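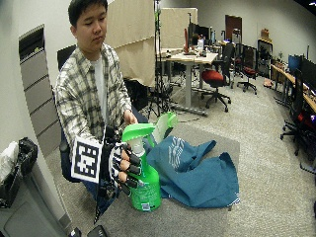
I need a ski prep assistant for the back half of the winter, and I'd like that person to start before the Dakisier. I'm Mawuli Gbeho, I run the wax room for the Grosberg cross-country club, and right now the wax room is me plus whichever parent got to the parking lot late. It's bench work, mostly indoors, at a table with your head down. If you can give a bright green spray bottle the same quiet attention on your fortieth pair of skis that you gave it on your first, I want to talk to you. Dress code is an open plaid flannel over a gray t-shirt, or whatever else you don't mind getting wax on (you will get wax on it).

So, the job. We have 21 junior racers this season, and most of them own one pair of skate skis and one pair of classic skis, plus a few kids who have inherited a whole basement of them from cousins. Everything gets cleaned, scraped, brushed and waxed before each race, and on classic days we also do kick wax on site, outdoors, with the kids hopping up and down asking if theirs are done yet. You'd be doing all of this alongside me. I'll handle the wax calls and take the blame when I miss. You'll have opinions by the third week and I'd like to hear them!

**Hours**

14 hours a week, paid. Tuesday and Thursday evenings in the wax room under the Hidum lodge, then one weekend day, which is usually the race day. The room opens at 5 and I try very hard to have us out by 9:30. Before the Dakisier we go later, and I pay for those extra hours too, and for dinner from Sầm across the street. Get the noodle soup.

**The Dakisier itself**

It's Sun 3 February, and you have to be free that day. I can work around almost anything else. Last year there were 807 starters across all the distances and the wax tents went up in the dark. Our van leaves Grosberg at 4:45 in the morning. The Hidum course tops out a little over 1,000 feet above the stadium, so the snow at the start and the snow at the high point can be two completely different animals, and somebody has to ski up there with test skis before the sun's up and come back with a straight answer. That could be you, if you like that sort of thing. If you'd rather stay by the heater with the iron, also fine – I like the climb.

**What I'm looking for**

You don't need to have raced. Our best assistant so far came from a bike shop and had never clipped into a ski binding before December. What helps:

- You can ski well enough to test glide on a gentle hill without me worrying
- You're okay on your feet for a few hours
- You can read a thermometer and write the number down in the notebook, every time, even when your hands are frozen
- You're patient with twelve-year-olds and with their dads
- You're 18 or older (the van insurance wants this)

If you have a bad reaction to strong smells or fine dust, tell me up front. We use fans and wear masks when we iron and brush, but it's a small room with a low ceiling. We're fluoro-free, and have been for a while, so please leave any old stash at home.

**What you get**

Hourly pay, which I'll tell you on the phone in the first five minutes so neither of us wastes an evening. A season pass for the Hidum trails. Your own skis prepped on our benches with our wax, as often as you like. A jacket, too, although the only sizes left are small and enormous. Travel to away races is covered, and that includes a shared motel room on the two overnight trips.

The job runs until the snow quits, normally the end of March, and then there's one long Saturday of putting summer wax on everything and sweeping the floor. I would love to find someone who wants to come back next winter, but I won't hold you to it.

**How to apply**

No resume, please. Write me a few lines saying what you've fixed, tuned, sanded, cooked or built with your hands lately, and which evenings are hard for you. Leave it in the club box at the Hidum ticket window with my name on it, or just come down to the wax room on a Tuesday or Thursday and knock loudly – the fans are noisy and I wear earplugs. You're welcome to stay for an hour and scrape a pair with me. Bring shoes with some grip, as the floor gets slick. The side door sticks, so lift the handle while you push.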